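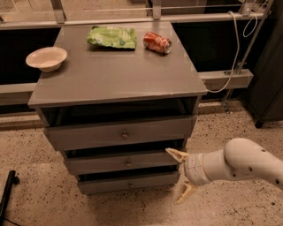
I have been putting off writing about furniture on here for a long time, mostly because I know how I get once I start. But a few people asked what became of the gray drawers after my last post, so pour yourself something and settle in. I bought them secondhand in January from a man named Wilmer Tamayo, who lives on the far side of Mitgate and was clearing out his mother's spare room, and I carried them up 17 stairs with my neighbor Kiprono complaining the whole way (he was paid in soup, and he had two bowls of it). They have three drawers with one round knob each, and an open cubby under the top that I loved right away. The top was the part I had big plans for. A lamp! A plant! Instead it has become the place where lunch ends up, and on most days you'll find something like that red soda can lying on its side, a crumpled green snack bag, and the pale bowl over on the left that was supposed to be for keys.

I don't really mind the bowl. It came from a little shop called Bument, where my friend Nattawut worked one summer, and it has moved with me through three apartments without a chip. Keys do land in it now and then, along with a coin or two and those tiny screws that come off of things and never go back on. I empty it when I remember, and then I go around the house for a week wondering which door hinge they came from.

The drawers are where most of my fussing goes. When I brought them home they stuck terribly, the bottom one worst of all, and I tried a candle stub along the runners because my grandfather swore by it. It helped quite a bit. What it also did was make me lazy about pushing them in the last little way, and I now walk past a drawer that's open a finger's width ten times a day and tell myself I'll get it on the next trip.

As for what goes in them, I've settled on this for now:

- **Top:** chargers, pens, stamps, the good scissors
- **Middle:** dish towels and cloth napkins, rolled and standing up
- **Bottom:** paperwork, birthday candles, and a bag of around 200 buttons I inherited and can't part with 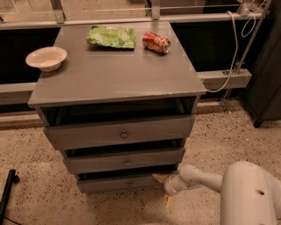 *Three drawers, all of them open a little.*

My cousin Segundo thinks I should get a tray for the top and be done with it. His idea is that a tray makes clutter look like you meant it, and I can see that working in his house, where there isn't much of it to begin with. I'm trying a small trash can in the next corner first, close enough that a wrapper has no excuse. The cans will need their own spot by the back door, and I haven't worked that part out yet.

I do still want to do something about the knobs. I like the plain round shape, and I've been back and forth on whether to swap them for ceramic ones or just give these a good polish. If any of you have done ceramic on drawers that get opened all day long, please tell me how they held up, and whether they came loose on you. I'm off to go push some drawers in and rinse out that bowl.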